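How many demos for one task before I stop and train?

Posted by Barry Bellamy
224 views - 3 shares

I've inherited the job of collecting demonstrations on our two-arm setup. I drive the arms by hand, the wrist cameras and joint positions get recorded, and at the end we hand the lot to a policy and hope it was paying attention. The props are mostly pink dishware. I didn't choose the color, but I now see it when I close my eyes.

The first task is picking up a stack of bowls by the rim, one finger inside and one outside. A person does this without looking. I do it with a lot of looking, usually at my own mistakes. The two fingers have to straddle the rim before they close, and if I come in a little too steep the lower one shoves the whole stack across the table. 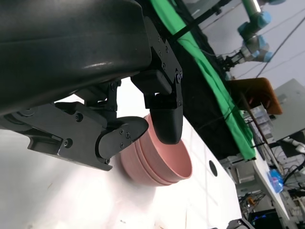 I have 40 episodes so far. Nine of those I would show to my boss. The rest contain what I'll generously call exploration: hovering, backing off, second attempts, and one long pause while I scratched my nose.

So, three things I can't find a straight answer to. Do I throw out the episodes with a fumble in them if the grasp works in the end? Do I keep the start position of the bowls fixed until the thing learns, or move them around from the beginning? And is there a number where people usually stop? The Kituvard notes that came with our recording software say "collect sufficient data", and I'd like a word with whoever typed that.

I'm training on the wrist views only for now, if it matters.

Orestis Rallis
31 found this helpful

Keep the fumbles that recover. Drop the ones that don't, and drop the nose. A policy trained on nothing but perfect approaches has never seen what a bad one looks like, so the first time it drifts half an inch it has no idea what to do and does it with great confidence.

Pauses are worse than fumbles. If you sit still over the bowls while you think, you've recorded that sitting still over the bowls is a fine thing to do. Ours learned this beautifully. It would get to the stack and meditate. Trim the dead time at the start and end of each episode, and if there's a long stop in the middle, record it again.

Move the bowls from the first session. Small shifts at first, a hand's width or so, then farther. Change how many are in the stack too, if you want it to handle that later. Forty episodes from one spot teaches it the spot.

As for a number, train now, on what you've got. It will be bad, but you'll see where it's bad, and then you can collect the part it can't do. We ended up with 1315 episodes on the Hondlow project and I'd guess a third of them were the same easy reach, recorded again because it was Orestis's turn and Orestis likes an easy reach.

Two-arm tasks need more care. When one arm holds something while the other works, decide which arm does what and stick to it for the whole set. I once swapped halfway through because my left hand was tired, and got a policy in which both arms waited politely for the other to go first. Wrist views also get blurry when you swing a flat piece quickly, and with lids and discs seen edge-on there isn't much left to learn from. Slow down for the last few inches.
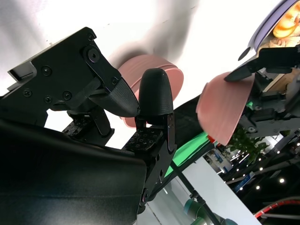
What I write down for each episode

- Task name, spelled the same way every time (we had "bowl stack", "bowls stack" and "stak")
- Who was driving
- Success, recovered, or failed
- Anything moved since the last one, including the cameras
- Which arm goes first

Do it right after the episode. You will not remember at 5 p.m.

Karagiannis
2 found this helpful

Just collect more. We used Trovov for the labeling and it was fine. Also check your gripper calibration, that was our whole problem in July and we blamed the data for weeks.

Comments (4)

Barry Bellamy: Thanks both. Trained on the 40 last night. It goes to the exact spot where the bowls used to be and closes on air. Very tidy grasp, though. Moving the bowls today.

Orestis Rallis: Sounds right. Look at where it slows down before you record more.

tapefeeder: Second vote for writing down who was driving. You can tell our two operators apart from the wrist video alone, and so can the policy, which picks one at random.

Karagiannis: Did you check the calibration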